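Inicio | Quiénes somos | Actas | Agenda | Préstamo | Contacto

Acta de la reunión de marzo del club de lectura y sala de estudio Paju

Empezamos a las 18:40, con diez minutos de retraso por mi culpa, que llevaba las llaves y me había entretenido aparcando. Me toca a mí el acta otra vez (ya van tres seguidas, lo dejo caer) y la escribo como me sale, así que perdonad el tono. Quien quiera actas serias, que levante la mano en la próxima y le paso el cuaderno encantada.

Estuvimos 11 personas, que para el mes de marzo y con la lluvia que caía está muy bien. Se aprobó el acta anterior con una corrección: donde puse que la cuota de materiales subía, tenía que poner que se estudiaría si sube. Queda cambiado.

1. Los libros en chino

Fue lo que más tiempo nos llevó, y con razón. El grupo de chino lleva todo el invierno pidiendo un sitio propio para sus lecturas, porque en las estanterías del pasillo acaban mezcladas con todo lo demás y luego los que no leemos los caracteres las devolvemos donde nos parece. Yo misma he colocado una novela al revés, lo confieso.

Hubo dos propuestas. La primera, comprar una estantería baja. Pedimos precio a Vatetti y nos sale por 55 euros sin montaje, que no es una locura, pero hay que ver dónde la metemos. La segunda, dejar los libros que se estén usando sobre una mesa, de pie y con los lomos a la vista, y guardar el resto. A mí me gusta más esta, porque una llega, mira los lomos y se lleva el que le toca sin revolver nada. A los del grupo también les convencía, con la condición de que los títulos en uso sean pocos y se vayan cambiando.

Se habló bastante de si tumbados o de pie. Tumbados no se caen, eso es verdad, pero para sacar el de abajo hay que levantar la pila entera y siempre hay alguien con prisa. De pie y bien juntos se sujetan unos a otros mientras no saques el del medio, que fue la objeción que se puso y que nos hizo reír un rato. Se acordó probar de pie hasta el verano y, si da guerra, comprar un par de sujetalibros.

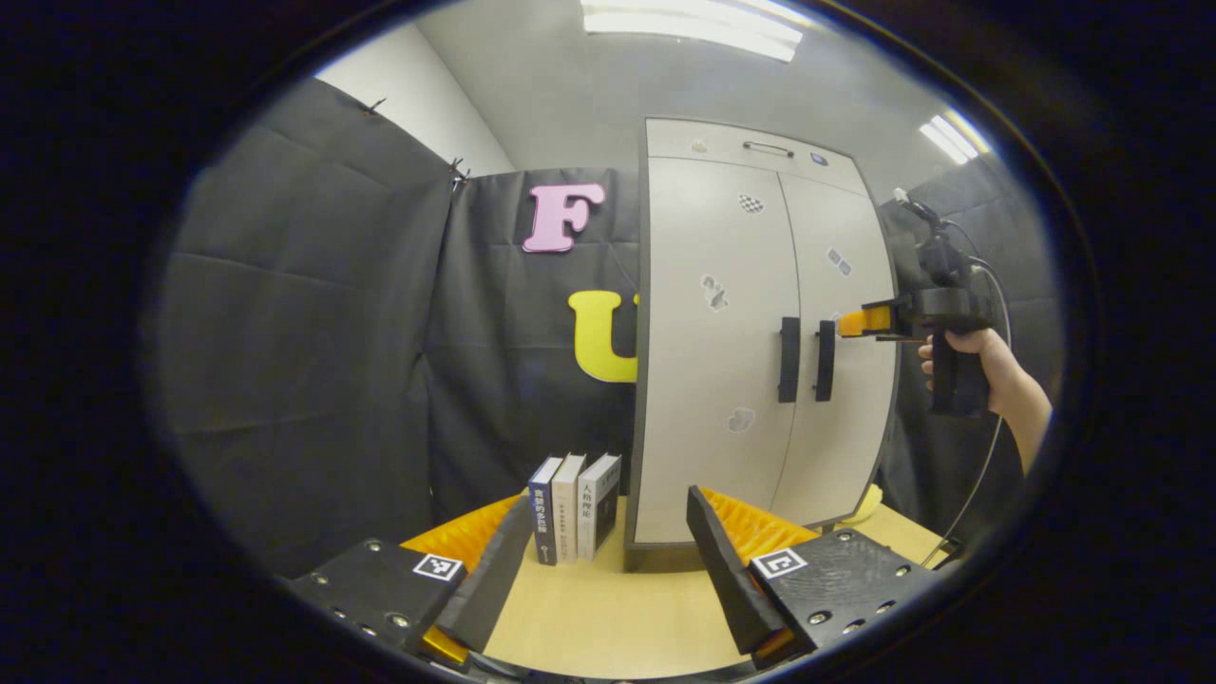
Sala Paju, marzo

Tres libros de pie sobre la mesa de madera clara, apretaditos, junto a la base del armario blanco de dos puertas: el del lomo azul marino con los caracteres en blanco, el de color crema y el blanco de letras más grandes, que es un poco más ancho que el de al lado. Con ese tamaño de grupo de libros estamos todos de acuerdo. Se acordó que no pasemos de ahí sin hablarlo antes, que nos conocemos y en dos semanas tenemos la mesa llena y no queda sitio para apoyar un cuaderno.

También se pidió una lista con los títulos en caracteres, en pinyin y en castellano, para que podamos apuntar los préstamos los que todavía vamos por la lección cuatro. La hace Mafalda Meireles, que se ofreció antes de que termináramos de preguntar. ¡Gracias, Mafalda! La tendrá para la próxima reunión y la dejaremos impresa junto al cuaderno de préstamos.

2. El armario

Ya que estábamos con los libros, salió el tema de los armarios blancos. El acuerdo del año pasado era que lo de guardar va dentro y lo de usar va fuera, y se ha ido relajando. Se repasó quién tiene material en los armarios de la sala y quedamos en que cada grupo mire lo suyo y se lleve lo que no sea de aquí.

Sobre los tiradores: que se abra tirando de la barra, por favor, y con la otra mano libre. Lo pidió la persona que se encargó de ajustar las puertas en otoño y que no tiene ninguna gana de repetir. Y lo que esté en la mesa, que no estorbe para abrir. Si hace falta mover los libros, se mueven y se vuelven a poner, tampoco pasa nada.

Se propuso poner etiquetas por fuera. Hubo división de opiniones, porque a unos les parece práctico y a otros (me incluyo) nos da pena con lo bonito que es el blanco liso. Se deja para la próxima.

3. Cuentas

Rápido, que esto no le gusta a nadie. Hay 100 euros para compras pequeñas hasta junio. De ahí saldrían los sujetalibros, si hacen falta, y el papel de la impresora. La estantería queda aparcada, pero guardo el presupuesto por si acaso.

La papelería Larkness nos ha mandado una factura de 40 euros que dos de nosotras creíamos pagada y otras dos no. Busco el recibo esta semana y lo cuento por correo.

4. Lecturas de primavera

Seguimos con los cuentos cortos en el grupo de chino y con la novela portuguesa en el otro. Se pidió leer menos páginas por sesión y comentarlas mejor. Aprobado sin discusión, y con cierto alivio general, me pareció a mí.

Alguien preguntó si usamos Skeleo para llevar los préstamos o seguimos con el cuaderno. De momento, cuaderno. Quien quiera probar la aplicación por su cuenta y explicárnosla tiene cinco minutos en el próximo orden del día.

5. Ruegos y preguntas

Que se cierre bien la ventana del fondo. Que las tazas se laven el mismo día. Que si alguien se lleva uno de los libros de la mesa lo apunte aunque sea «solo para el fin de semana», que así perdimos el diccionario y todavía lo estamos llorando. Si lo tienes en casa, devuélvelo sin decir nada, que no preguntamos.

Pendiente para la próxima: lista de títulos (Mafalda), recibo de Larkness (yo), etiquetas sí o no (todos).

Terminamos a las 20:15 y recogimos las sillas entre todos.

Contacto: en la sala, en horario de tarde | © Club de lectura Paju | Volver arriba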